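Club Handbook > Robotics > Bench Setup

Section 3: Running the Lamp Exercise
Posted 2nd August by Dirceu Lacerda

The lamp exercise is the first task every new Keltetti club member gets, mostly because the lamp has survived all the others.

1. Clear the board down to the lamp. Specks may stay.
2. Run the lamp's cable toward the back edge. A cable under your wrists will win.
3. Take one gripper in each hand and approach the base first.
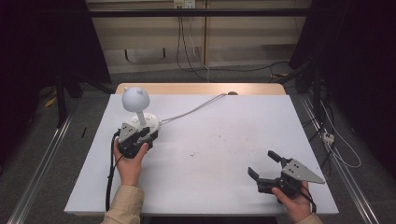

Fig. 3-1. Left gripper at the base, right gripper open.

CAUTION: The stem is thin. Do not lift by it, however much it looks like a handle.

4. Before each run, check the view from the gripper camera. Both fingers should show, with clear table between them.

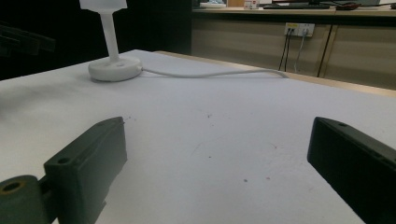

Fig. 3-2. Gripper view with the fingers apart.

NOTE: If you see only one finger, refit the camera mount. Tilting your head does nothing, though all of us have tried it.

5. Start recording, count to three, and move. Keep each run under 90 seconds. Contreras scoring stops there, and so does most people's patience.

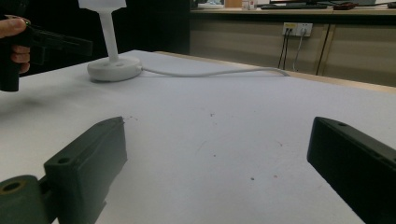

6. Set the grippers down before you stop the recording. Name the file with your bench number and run number. "final_final2" will be deleted.
7. Do 8 good runs, then swap with your partner. Over 33 in one evening and your thumbs will file a complaint.

COMMENTS

benchrat: Step 6 feels personal.

Oona_k: Does a run count if the lamp tips but doesn't fall?

D. Lacerda: It counts. Write "tipped" in the log.

benchrat: So that's all of mine then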